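Packing Orders for Overseas at Home: What I Do Now
April 11, 2018

I sell turned bowls and spoon rests out of my spare room, and since October more of my parcels have gone abroad than to people in my own state. I never planned it that way! A shop called Saengthong asked for 40 bowls, then asked again, and suddenly I was an exporter with a tape gun. So these are my packing and paperwork habits, in no special order (sorry, my notebook is a mess).

Weigh it packed. I used to weigh the bowl, guess at the box and write that down. Then one parcel came back from the counter at 371 grams over what I'd put on the form, and I had to redo the whole thing standing up with a line behind me. Now the box gets taped, labeled and weighed, and only then do I fill in the number.

Cut your sheets before you start wrapping. I do all my corrugated on one day and stack it by size behind the door. Score the fold with the back of a butter knife, bend it away from you, and it folds nice and straight. If you're buying new, get the white kind if you write on your boxes by hand, the marker shows up so much better.

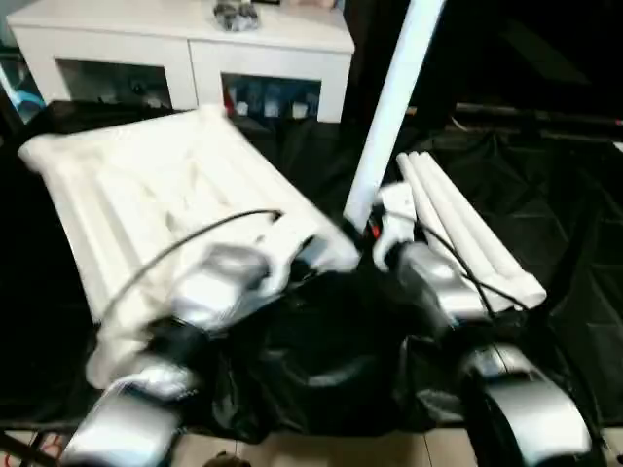 White corrugated sheet on a black-covered work surface.

Write the customs description the way you'd explain the thing to your aunt. "Gift" is no good if somebody paid for it, and "homeware" got one of mine held for nine days. "Maple salad bowl, hand turned, for kitchen use" went straight through. I keep a list of my wordings taped inside the cupboard and copy from it, including the tariff code, which I looked up once and checked with the post office. Do look yours up yourself, mine won't fit your stuff.

Two invoices, always. One goes in the clear pouch on the outside and one goes in the box on top of the padding. Put the currency on it! I wrote plain "90" on an invoice to Canada and the buyer and I each had a different idea of which dollars I meant. We split the difference, but it was an awkward email to write.

For bubble wrap, bubbles go in, toward the bowl. Tape the wrap to itself and leave a folded-over tab on the end so your customer isn't hacking at it with scissors. I use Dritwood paper tape on the outside of the box and plain old masking tape inside.

Keep your table covered while you pack, and shake the cover outside afterward. Sawdust gets into everything, and loose bark or shavings in a box going overseas is asking for trouble at the other end. 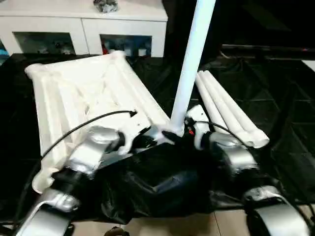

Black plastic sheet spread over the work surface, white cabinet behind.

Price in the postage early. I made a little chart with my four box sizes down the side and the countries I ship to across the top, and I redo it whenever the rates change. Before the chart I lost money on almost 34 parcels in a row, and I was so pleased with how busy I was that I didn't notice until tax time. The chart lives next to the scale. I also put each payment in the notebook twice, once in their money and once in mine on the day it landed, and my bank fees in the next column over.

One more thing about boxes: leave two fingers of space on every side and fill it properly. Then shake it. If you hear anything, open it up again. (Yes, even if you've already taped it. I know.)
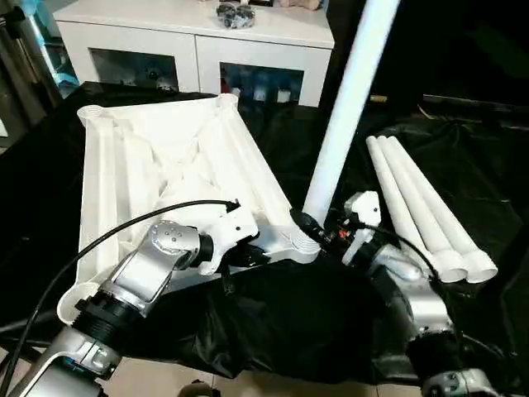
Zainab Okoro: I ship candles to Europe and your point about the invoice currency is a good one. I'd add the buyer's phone number to the label too. Two of mine sat in a depot for weeks and the courier said they'd had no way to reach the customer. Do you insure everything or only the big orders?

Only the big ones, Zainab, anything over 90 dollars. And I'm stealing the phone number tip, I've been leaving that line blank all this time. Jenar boxes are back in stock at my supply place, by the way, if anyone else was waiting on the small square size.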